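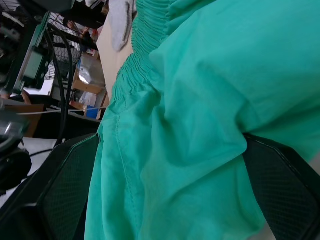
Fig. 1. Teal-green fabric with a gathered waistband.

Section 4: Setting up alerts for talk show and celebrity coverage

Tredura watches broadcast transcripts and fan pages for names you choose, then tells you when one of them is being talked about. It does this fairly well. It does not know whether what is being said is true, and neither will you from the alert alone.

Before you start, you need a Tredura login and at least one source switched on. Plerkusero carries daytime talk show transcripts. Hartono carries award shows and pageants, often a day late.

1. Open Watch List and choose Add Name. Type the name as a presenter would say it. Nicknames go on a separate line.

2. Choose your sources. The list offers over 3,000 of them and a button marked Select All. Leave it alone. Many are copies of one another, and a single rumour will reach you as a flood of "separate" reports.

3. Set Minimum Mentions to 5. The default is one, which treats a passing joke by a co-host as news.

4. Set Quote Length to 770 characters, the highest it will go. Shorter settings tend to keep the insult and drop the question that led to it.

5. Under Mood, choose Off. The supplier says the mood score can tell outrage from teasing. In our tests it marked a cookery segment as a feud.

6. Press Save, then Send Test. The test alert should arrive within 18 minutes. If it doesn't, check your junk folder before you change anything else.

Note: The Backlash Meter counts posts, so one cross viewer posting all evening looks like a crowd. Open the posts and read the account names before you repeat the figure to anyone.

Note: Irnell users can bring in an old watch list through Settings, Import. Accented letters may be lost on the way. Check each name by eye.

Caution: An apology alert fires on the word "sorry". It will fire for "sorry, we have to go to a break".

Caution: Deleting a name also deletes its saved quotes. There is no undo, whatever the pop-up suggests.

The supplier has promised a better apology filter in February. Until it arrives, keep that alert switched off.

Section last checked 27 December 2022.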